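Speaker notes - Student project: demonstration collection for a tabletop gripper

Slide 1
Team of 4, one semester, club budget. Project name is Tak. State the task up front: pick up small parts at the edge of a desk and place them in a tray. Do not spend time on the Drandalport regional here, it comes back on slide 5.

Slide 2
Target was 300 usable demonstrations by the end of August. We recorded 1116 and kept 700. Explain the gap: most rejects were tracking loss on plain surfaces, the rest were operator error. Pause for questions on the reject criteria.

Slide 3
Hardware. Two fingers, parallel motion, hand-held. The operator carries the gripper and the policy is trained from the wrist view only. Approach the part with the fingers fully open, hold, close, lift. Finger pads are a wear item. Check the rims before each session and log the set number.
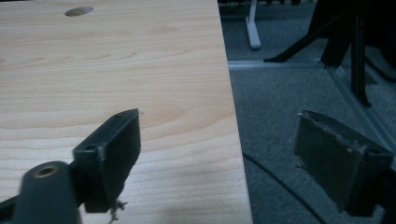
Edge approaches were the hardest class. One finger is over the desk and the other is over open floor, so the depth estimate changes sharply across the view. The first Nolari model closed too early in these cases. Adding more edge approaches to the training set helped more than a larger network did.

Slide 4
Software. Recording runs on Cotamo, unmodified except for the export script. Mention the clock offset between video and finger width - it cost us two weeks. Fix is a sync gesture at the start of each take: open, close, open.

Slide 5
Drandalport results table. Read the edge row only. If time is short, skip to the Wednesday lab hours and leave the sign-up link on screen.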